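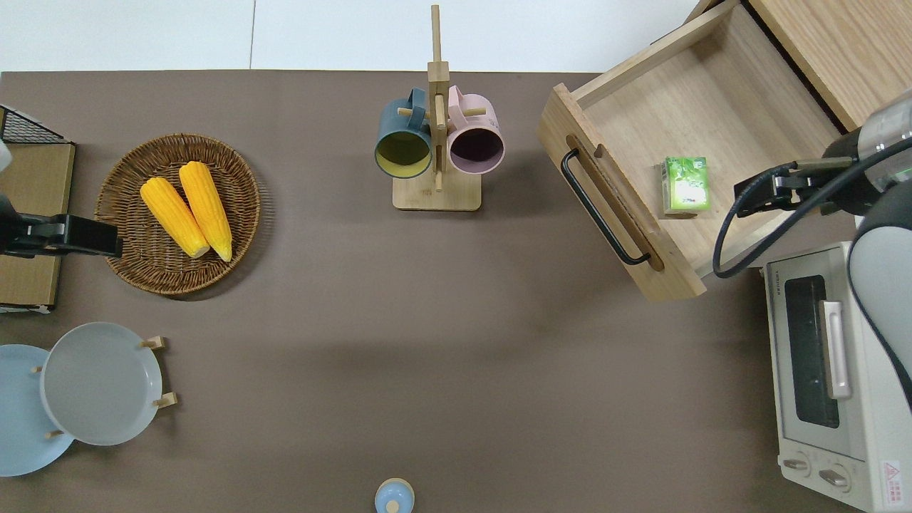 Ullix Tabletop Two-Arm Demonstrations

Ullix is a set of demonstrations recorded on a table with two robot arms and common kitchen things. It is prepared for learning manipulation from examples. This README tells what is in the release, how the episodes were collected, and which problems we know.

Last edited: 01/07/2019

Contents of the release

episodes/ - one folder for each episode
splits/ - lists of episode names for training and for testing
labels/ - instruction text and outcome label for each episode
tools/ - small scripts for reading and plotting
CHANGES - what is different from the earlier release

The release has 273 episodes. They were recorded in June, in 11 sessions, at the Ornholm site. All sessions used the same pair of arms. The arms were not moved between sessions, but the objects were placed again before every episode.

Tasks

There are 8 task families. The short names below are the same as in the labels folder.

plate_out - take a plate out of the rack and lay it on the table
plate_in - put a plate back into the rack
mug_off - take a mug from the mug tree
mug_on - hang a mug on the mug tree
drawer_pick - take the small box out of the open drawer
drawer_place - put an object in the drawer and close it
basket_move - move the corn into the basket or out of it
two_hand - the two arms work on different tasks at the same time

The family two_hand is the hardest for the operators and also the smallest. Please look at the counts in splits/ before you report one average over all families.
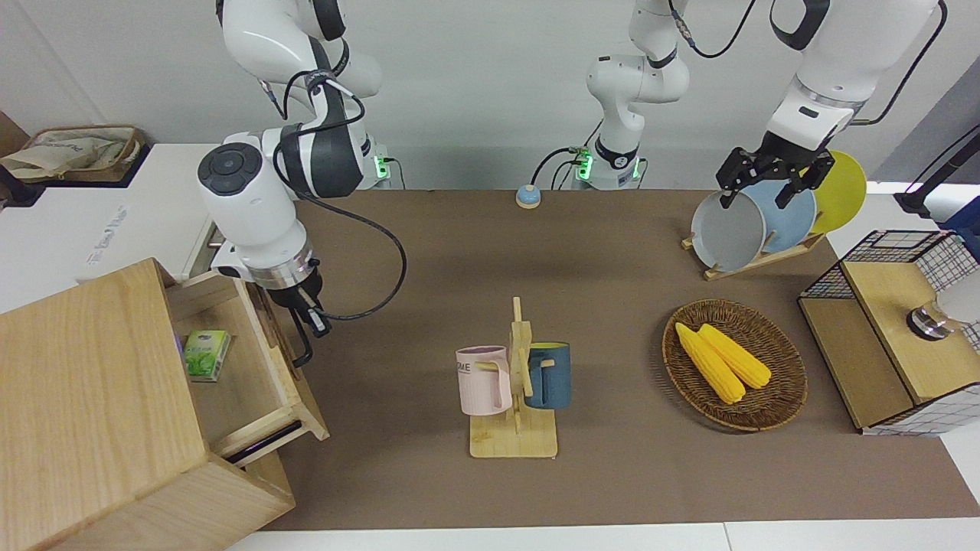
Side view. One gripper is over the open drawer, the other holds the gray plate by its upper rim.

Views

Every episode has a head view and a side view. In the head view the grippers come in from the left and the right edge, and the mug tree is near the top center. The side view looks at the table from another direction, so left and right are exchanged for many objects. The names "left" and "right" in all labels belong to the robot and never to the picture. In our first release this was mixed, and we received questions about it.

The arms can hide an object in one view while it can be seen well in the other. For the plate tasks we advise using the two views together. A policy trained by us on the head view only was often wrong about which plate is in front.

How the episodes were collected

1. The operator reads the instruction aloud and places the objects. The larger things (cabinet, rack, mug tree) stay close to their usual place. The smaller things can be shifted by hand.
2. Both arms go to the start pose. Recording begins after the arms are still.
3. The operator guides the arms with the Bouzid hand controllers. There is no time limit, but an episode with a long pause is recorded again.
4. The operator gives the outcome label directly after the episode.
5. A second person watches the side view and confirms the label or changes it.

Failed episodes are kept. They have the outcome "fail" and a short reason in free text. If you want only good demonstrations, use the list splits/train_success.

Data format

Joint positions, gripper opening and commands are stored in one table per episode, with a time stamp in each row. The images are stored separately. Use tools/align to match them with the table. Gripper opening is written from 0 to 1, where 0 is fully closed.

The commands are saved before smoothing. The Flatness filter, which we run on the controller side, is applied later and its output is in a separate column - please do not train on both columns together.

Known problems

In 5 episodes the last part of the side view is missing. They are listed in CHANGES and are not in the test split.

The cable of an arm can come into the head view, also close to the drawer. We did not remove it from the images.

The grasp on a plate rim is sensitive. A small error in height makes the plate turn between the fingers, and the label "success" was given also when the plate turned but arrived at its place.

The objects are few. A model which works well here has learned these plates and these mugs, and it should be tested on others before any claim about general ability is made.

The light in the room was kept constant in all sessions. There are no episodes with dim light.

What is planned

The next release will have more episodes of two_hand, and instructions in a second wording for each task. We also want to add contact labels for the moment when the fingers first touch an object. The format of the tables will stay the same.

Use and questions

The data is free for research and teaching. If you find a wrong label, please write the episode name and the time in the issue list of the project. Corrections are collected there and go into the next version.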